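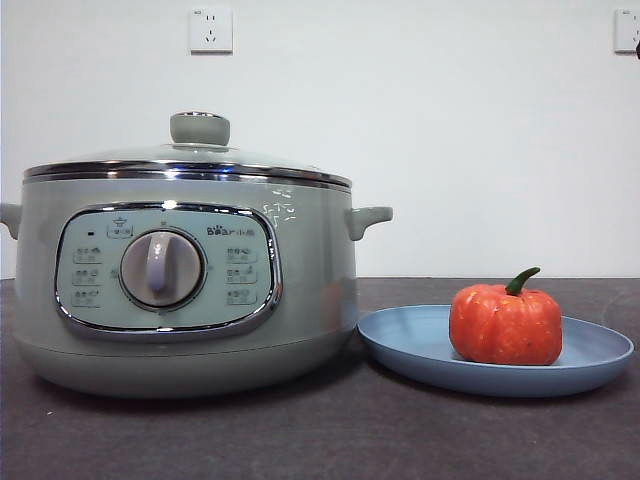 Covering a shield with linen is one of those jobs that sounds fiddly and is really rather soothing, once you've got glue up to your wrists and have stopped minding. I made my first for the spring muster at Skikthorpe and I've covered a good many since, for myself and for anyone who asks nicely. You'll want a bare wooden blank with the boss hole already cut, a piece of plain linen large enough to overlap all the way round, and a pot of glue. Work on a hard, level surface with a wall behind it, like the dark grey worktop with the cooker on it, so that nothing rolls off the back. Mine's a Björklund pattern blank, slightly dished, but a flat one is easier if you're new to this.

Home Shields Helmets Soft kit Events Contact

Wash the linen first, and iron it while it's still a bit damp. I skipped this once and the whole face puckered like an old apple! Sand the blank, paying attention to the rim, and wipe off the dust.

Brush glue over the front, starting from the middle, and lay the cloth on loosely. Then smooth it outwards with your palms, turning the shield as you go. Don't drag it or the weave will wander (it shows terribly under paint).

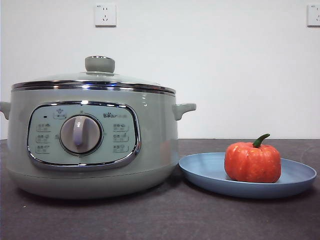
Glass lid on, with the pumpkin-shaped object on its blue plate.

Leave it overnight before you touch the edges. Next day, snip the overhang into tabs 3 cm wide, glue them, and fold them round to the back one at a time. Clothes pegs hold them nicely. I use Peltus hide glue, which gives you plenty of time to fuss, though plain wood glue does perfectly well.
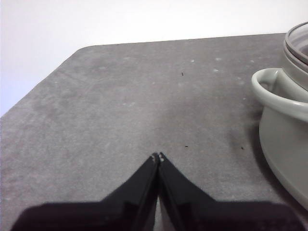 Grey top, white wall behind.

For the boss hole, cut the linen like a pie, fold the points through and glue them down. Then give the face 4 thin coats of paint, letting each one dry properly. I go by the Zerkar shield notes for colours, but do check with your own group before you settle on a bright yellow. Rim and boss go on last of all.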